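Bronwyn Cosgrove has been sorting other people's kitchens for long enough to distrust anybody who says theirs only needs a bit of a tidy.

"They always say that on the phone," she says. "Then you get there and there's a fondue set in the airing cupboard."

We meet at her own house in Vilstead, where the kitchen is smaller than I had pictured and a good deal messier. The toaster has a letter from the council sticking out of it. She sees me looking and moves the kettle in front of it, which helps neither of us.

Cosgrove ran the canteen at a primary school before she went into business on her own as Stiltden. The name was meant to be Stilt & Den, after two streets she had lived on, but the man who painted the van ran out of door. She kept it. Her customers are mostly people who have moved in with somebody else late in life and now own two of everything.

"Two potato mashers is a marriage in trouble," she says. "You wouldn't believe the feeling people have for a masher. I had a couple in Govurgate, lovely pair, both widowed, and they'd agreed on the house and the money and whose dog slept where. Then we opened the second drawer down."

How did it end?

"They've got two mashers."

Her method, if she will let me call it that (she won't), starts with getting everything out of the cupboards and on to the floor. She doesn't hold with doing one shelf at a time. The owners are then sent out for a walk, and when they come back they have to say what each thing is for. Her record is 319 wooden spoons, spatulas and what she calls "assorted paddles", from a single farmhouse. The farmer's wife kept 80 of them.

"I thought that was a triumph. Her daughter rang me up to complain I'd been soft."

She is firmer on crockery. Matching sets, in her view, are bought for guests who never come and then guarded from the family who do. She would sooner see people eat off things they like, and she has a particular weakness for giving everyone at the table a colour of their own.

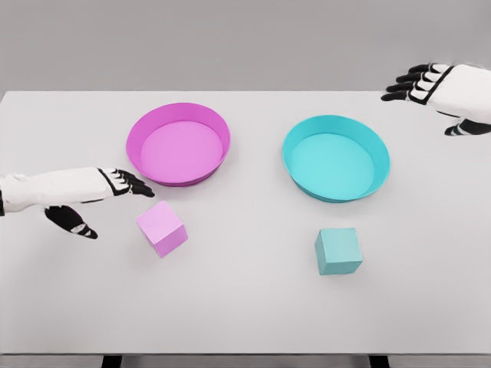
"It stops the arguing," she says. "We did it with the little ones at school and I've never seen why you'd give it up at forty. My brother still won't eat from a green plate. He's a magistrate."

I ask whether she ever gets it wrong. She thinks about this while looking for the biscuits, which are not in the tin marked biscuits.

"August before last I threw out a jelly mould. Dented, no use to anyone, shaped like a rabbit if you were feeling kind. Turned out it was his mother's and he'd been sick in it as a boy, and that was a happy memory, apparently. I went to the tip myself. Didn't find it. I found a better rabbit, but he wouldn't have it."

These days she keeps a box in the van for anything she isn't sure about, and hangs on to it for 20 weeks. Hardly anybody rings. The box goes on to Moussa, the second-hand shop behind the station, where she admits she buys a fair amount of it back.

"I know," she says. "Don't write that down."

She is cheerful about the last year, on the whole. Being shut indoors gave people plenty of time to look inside their cupboards, and what they saw in there has done her diary no harm at all. It has also brought her a new sort of customer, the home baker who has since stopped. She can spot one from the hall by the proving baskets – usually stacked on top of the fridge, with post in them.

"You have to be gentle. They'll tell you they're getting back into it. I say fine, get back into it, I'll be here Tuesday, and I'd like a loaf."

Has anyone ever made her one?

"One chap did. I've got it in the garage. It's holding the door."

She walks me out past a cupboard that she asks me not to open. I can hear something inside it shift as we go by, and then, after a pause, a lid rolling slowly to the back.

"Colanders," says Cosgrove.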